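Warm bedding and clothing appeal passes halfway point in Pladthorpe

February 8, 2022

The winter bedding and clothing appeal run by the Dorum Housing Trust has received 372 items in its first weeks, the Trust has confirmed. Collection will continue until the end of March, and households in Pladthorpe and the neighbouring villages are invited to look through their cupboards for blankets, throws, fleeces and bed linen that are no longer in use.

The appeal was opened in January following a rise in requests from tenants moving into unfurnished accommodation. In many cases a bed and mattress can be supplied on the day the keys are handed over, but covers and warm clothing have had to be found separately. The Trust set a target of 400 items for the first stage and now expects to meet it well before the closing date. A second stage will cover single and double duvets, which need more storage space.

Fleece has made up a large share of what has been handed in. It washes at a low temperature, dries quickly indoors and can be folded into a small space, and the Trust has asked donors to give it priority where they have a choice. Bright colours and bold patterns are as welcome as plain ones. Items intended for the same household are laid out together on a bed before folding, so that missing buttons, pulled seams and worn patches can be found and set aside for repair.

A blanket in wide bands of orange, cream and red is among the bedding, with a dark crimson fleece laid across it and white bedding with a small floral print at the head of the bed.

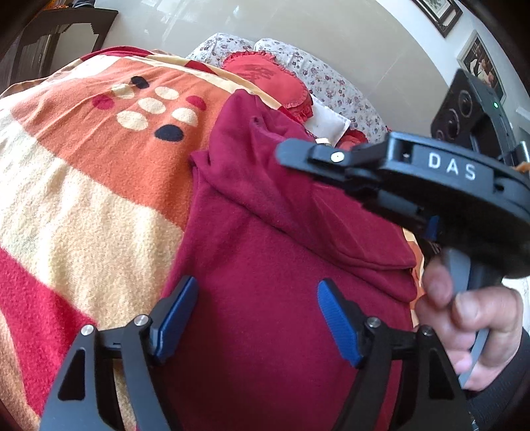
What can be accepted

The Trust is able to take blankets and throws of any size, fleece tops and jackets for adults and children, flat and fitted sheets, pillowcases and duvet covers. All items should be freshly washed and fully dry. Small marks and loose threads are not a difficulty. Pillows, electric blankets and mattress protectors cannot be accepted at present.

Donors are asked to fold garments with the collar uppermost and to close any zips. Bedding sets should be tied together with string or placed inside one of their own pillowcases. A slip of paper giving the bed size is helpful, particularly where the label has faded or been removed.

Where to bring donations

Donations may be left at the Trust's office in Damasceno House, Pladthorpe, during normal opening hours. The side entrance should be used for large bags. Residents who are unable to travel may ask for a collection by telephoning the office, and collections are made within 20 miles of the town.

Storage is being provided free of charge by Skurar, the removals firm, in a dry upstairs room at its Pladthorpe depot. The firm has also agreed to deliver made-up bundles to tenants on its regular rounds. Each bundle for a single bed contains one blanket, one set of linen and one warm garment, with further garments added for families.

The Trust, which traces its origins to a parish bequest of 1790, last held an appeal of this kind four years ago. Items that remain unclaimed after the end of the present appeal will be kept for use next winter. Tenants who wish to request a bundle should speak to their housing officer or ask for a form at the front desk. Requests already submitted do not need to be made again.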